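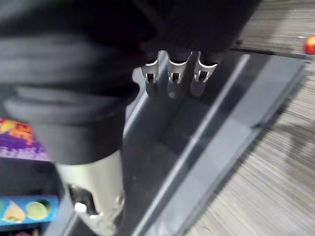
Figure 3. Wrist camera view with the fingertips over the dark tray. Motion blur is strongest at the tips.

4.2 Does the wrist view help?

The Studireo planner takes its grasp pose from the head camera and hands over to the wrist camera for the last part of the reach. Earlier reports on this design treat the second view as a plain gain. We are less sure. In Figure 3 the black fabric around the hand takes up most of the upper left of the view, and the fingertips and the carpet are both smeared. A pose estimator given this input has the tray walls to work with and not much else. Ours still returned a confidence score, and a high one, which says more about the score than about the estimate.

We trained on 3858 clips and held out 100. Dropping every blurred wrist frame from training changed the held-out grasp error by less than the spread between random seeds. Anisa Teoh repeated the test with 10 seeds and reached the same result. We therefore make no claim that the wrist stream improves planning, only that it did no harm we could measure.
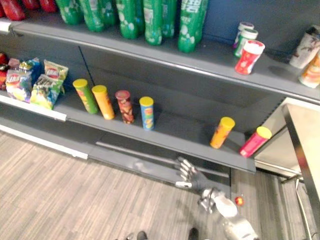

Figure 4. Head camera view of the shelf unit, with the open hand reaching beneath the middle shelf.

The head view has its own trouble. In Figure 4 the upper bottles run out of view, and the chip bags lean on one another so that their outlines merge. The Prilura segmenter does well on upright tubes with space beside them, but it often joins neighbouring bags into one mask. Tilted tubes, like the two near the right end of the shelf, also upset the upright-cylinder model we fit to each mask. Raising the planner's sample limit to 2000 did not help, as the extra samples were drawn around the same wrong shape. A better sampler cannot repair a bad mask, and we would treat planning gains reported on tidy shelves with some caution.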